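Tips for showing a gripper how to handle dishes
Kitchen page, updated May 9, 2021

Quick ones from our dish sessions. Hand-held grippers, one per hand, no remote. Take what you need.

Clear the table first. Phone, keys, mugs, all of it. Anything left out ends up in 30 demos and you'll be sorry.

Close slow. Glazed stuff slides if you snap the jaws shut. Squeeze, wait a beat, then lift.

Same start every time, at least for the first batch. Move things around later, once your hands know the job. 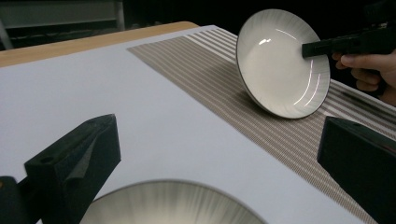 Keep your wrist loose. If you lock it the whole arm does the tilting and the demo comes out jerky. Noemí Pacheco does 34 in a row and then stops for tea, good rule. After that you get sloppy and dont notice.

Fumbled one? Put the dish down, start over. Don't save it halfway, we tried that in December and had to toss a whole folder.

Remote control: fine for pushing and wiping, slow for dishes. We ran the Pinow sticks for 4 evenings and went back to hand grippers. 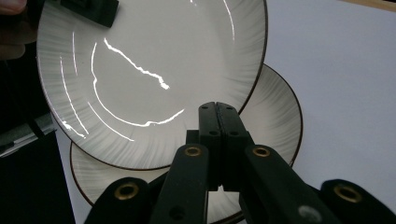

Stacks are the hard part. Go for the top dish only, tip it toward you before you try to carry it. Lights matter more than youd think, too. Shiny glaze throws back jagged white streaks right across the middle of a plate, so aim at the rim instead. A dark edge band like the one on these plates helps a lot, easy to line the finger tips up with. Plain white on a white top is misery.

Wipe the finger tips between batches. Damp cloth, then dry. Check the screws while your at it.

Label the files the same day. Dish, task, who held the grippers. Do it before supper.

More on cutlery next time, still fighting with forks.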